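Section 7. Covering the Balloon

You need one inflated balloon, knotted, a folded towel and white tissue. You also need patience, sold separately.

1. Lay the folded towel on a dark tabletop and set the balloon on it. Bare tables encourage balloons to travel.

2. Turn the knot toward the front. Leave it uncovered.

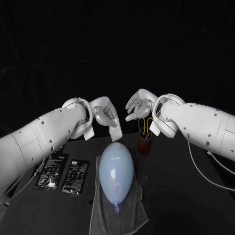
3. Keep spare supplies to the side. Reaching across the balloon for them is a popular way to start over at step 1.

4. Hold the tissue by the top and let the lower edge come down on the balloon first.
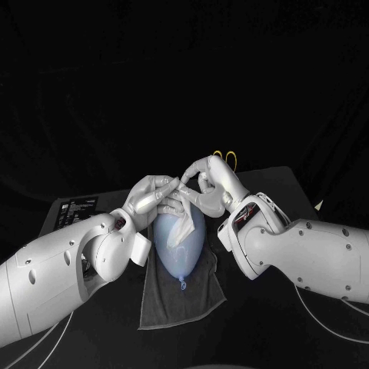 Fig. 7-2. Tissue draped over the upper front of the balloon.

Note: Wrinkles are fine. Pallmont kits are graded on coverage, and tissue has never once listened to anybody.

5. To remove a strip, lift it straight up from the top. Go slowly.

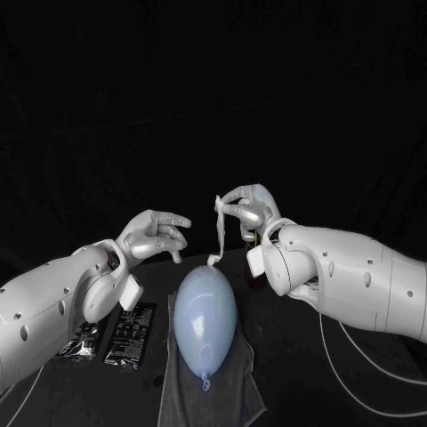 6. Smooth what remains with a fingertip.

CAUTION: Trim your nails before step 6.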